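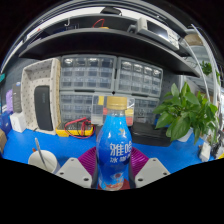
Category: Service robotics

Bench clearing (robotics)

Bench clearing is a manipulation task in which a machine returns the items on a work surface to assigned places. It is used to judge whether general-purpose robots can take over light chores in workshops and homes. As of 16 Mar 2023, no system described in this article does the whole task without a person on call.

Task

A trial begins with a bench in ordinary use. Typical items are a drink bottle, a cup with a spoon standing in it, a meter with its test leads, and small boxes. Parts organizers, shelves and potted plants count as fixed and must not be moved. The upright bottle is the usual first item. It is rigid, stands alone, and can be held between two parallel fingers below the cap. Ribbed finger pads raise friction on smooth plastic.

Difficulties

Grasping one rigid object is the part of the task closest to being solved. Three others remain open:

Cables. Test leads coiled around a multimeter change shape when either is lifted, and the two have to be treated as one load.

Open containers. A cup must stay level, and a long spoon shifts its balance. The planner cannot assume that the cup is empty.

Clear plastic. Transparent drawers and boxes return poor depth readings, so their edges are often placed wrongly.

Trials

The Plirnwood trials, run by Celeste Mansilla at the Villalba workshop, logged 3000 pick attempts. Of these, 980 involved bottles and 328 involved cables. Bottle picks seldom needed help — cable picks nearly always did. The Tivier arm used in the trials took nine minutes to clear a bench that a technician cleared in less than two.

Celeste Urrutia has argued that pick counts flatter the machines, as a bottle set down in the wrong place still scores as a pick. The Kirketti protocol, drafted in August, scores only the final state of the bench.

See also

Bin picking
Deformable object handling
Household robot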